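May 12, 2021
Olent boat shed, maintenance diary

Work on the Navine resumed this morning. The hull had remained under cover since November, and the bilge was inspected before any other task was begun. The aft bilge pump ran when switched by hand but did not respond to its float. The float switch was removed and a Wineo replacement fitted in the same position. The wiring was renewed as far as the fuse block, with two sealed connectors placed well above the bilge. 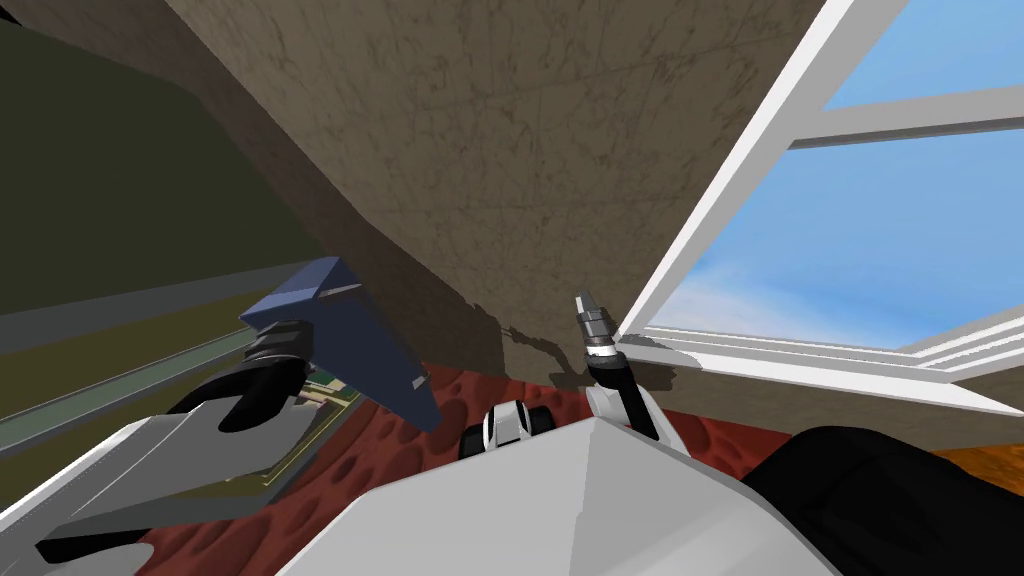

The old hose clamps at the through-hull fitting were also withdrawn. Two new clamps were installed – the screws facing opposite ways – and the hose was cut back to sound material. The remaining length is 64 inches, sufficient to keep the high loop under the side deck.

Engine hours stood at 539. The oil was left for the next visit, as the correct filter had not been delivered. An order was placed with Qian for the filter and a spare impeller.

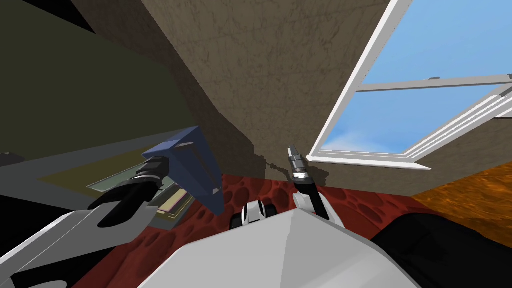
Blue piece held in the left gripper, over the red surface.

The cockpit drains were flushed with fresh water and ran freely on both sides. The port seacock remains stiff. It is to be greased at haul-out, and until then it will be kept closed whenever the boat is unattended.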